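Skjelbred District Health Board
Outbreak Preparedness Working Group
Minutes, Monday, February 24, 2025

Present: Oda Solheim (chair), Birger Fagerlund, Wendy Dobson, Eskil Hedlund
Apologies: Darcy Whitelaw

1. Previous minutes
Approved with one spelling correction on page 4.

2. Measles vaccination
Fagerlund reported that 97 of the 116 children on the catch-up list have now had a second dose. Letters to the remaining families go out this week. Hedlund asked for the letter to be shorter and to give the clinic phone number at the top.

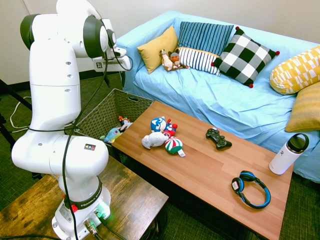
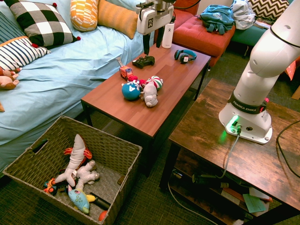 3. Contact tracing
Dobson has the revised call script. Callers found the travel question confusing and it will be split in two. The Deltell phone contract runs out in June. Dobson to get a renewal price.

4. Mask and glove stock
The Hindulov store holds 70 boxes of masks. Gloves were not counted. Hedlund to do this before the next meeting.

5. Any other business
Whitelaw had asked by email whether the spring exercise could move to a Thursday. No objection.

Meeting closed at 3:40 p.m.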